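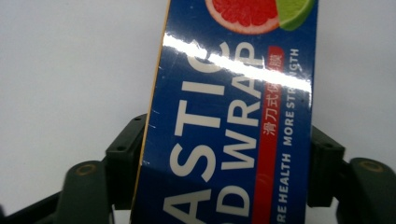 Um dia de portas abertas na fábrica de Holloway

9 de outubro de 2018

Há anos que passo de carro pela estrada que contorna Holloway e há anos que digo, a quem vai ao meu lado, que um dia havemos de entrar naquele edifício comprido de tijolo com a chaminé que já não deita fumo. Pois entrei. A Clukilix, que ali faz embalagens de cartão para produtos de cozinha, abre as portas às visitas duas vezes por ano, uma em maio e outra no outono, e desta vez inscrevi-me a tempo (em maio tinha deixado passar o prazo e fiquei aborrecida uma semana inteira).

A visita começa numa sala com cadeiras desirmanadas e um café bastante melhor do que eu esperava. Contam-nos a história da casa: os primeiros anos a fazer caixas para sapatos, a mudança para o ramo alimentar, um incêndio pequeno de que ainda se fala como se tivesse sido ontem. Éramos um grupo de 20, quase todos da terra, e duas senhoras à minha frente tinham trabalhado lá na juventude e iam corrigindo baixinho a guia, que aceitava tudo com muito bom humor.

Depois dão-nos uma bata e uma touca e passamos à zona do cartão. As bobines chegam da Bameo, uma papeleira mais a norte, e ficam deitadas em fila junto ao cais, tão altas que me davam pelo ombro. O cheiro foi o que mais me surpreendeu, um cheiro doce, de caderno novo, que me levou direitinha para o primeiro dia de escola. Fiquei ali parada mais tempo do que devia e tiveram de me chamar.

A impressão faz-se numa nave à parte e o barulho é considerável, por isso levem a sério os tampões que distribuem à entrada. As folhas passam tão depressa que a cor parece uma fita contínua, e só quando alguém tira uma para a conferir na mesa de luz se percebe que há ali letras, riscas, o desenho inteiro de uma embalagem espalmada. Explicaram-nos que o azul escuro é uma cor ingrata, que qualquer raspão deixa à vista o branco, e desde então não consigo pegar numa caixa na cozinha sem lhe procurar os risquinhos. O meu marido já se queixou.

Do que gostei mais, porém, foi do corte e vinco. É uma máquina antiga, restaurada na oficina da própria fábrica, que carrega sobre o cartão um molde de lâminas montado em madeira. Os moldes velhos estão guardados em prateleiras até ao teto, com o número pintado à mão na lombada, e o último que vi foi o 2762. Perguntei se alguma vez deitavam algum fora e a resposta foi um riso geral. Há clientes que voltam ao fim de muito tempo a pedir a caixa antiga, e lá vai alguém com o escadote.

O percurso acaba na colagem e na expedição, onde já se anda mais depressa, porque o grupo seguinte vem atrás. Tive pena. Gostava de ter visto melhor a bancada onde se testa a resistência das abas, que me pareceu um trabalho de grande paciência.

Agora, as coisas práticas, que sei que há quem venha aqui só por elas. A visita é gratuita, mas é preciso inscrição. De transportes, o autocarro 276 sai da estação de Virketgate e para mesmo em frente ao portão, embora ao fim da tarde passe poucas vezes, e eu esperei um bom bocado ao frio no regresso. Levem sapatos fechados, que de sandálias não se entra. O percurso tem um lanço de escadas de ferro, mas há elevador para quem pedir na receção.

À saída há uma lojinha com blocos feitos de aparas, e trouxe três, um deles para a minha irmã, que ainda não sabe. As inscrições para maio abrem no início do ano, e na receção aceitam também por telefone.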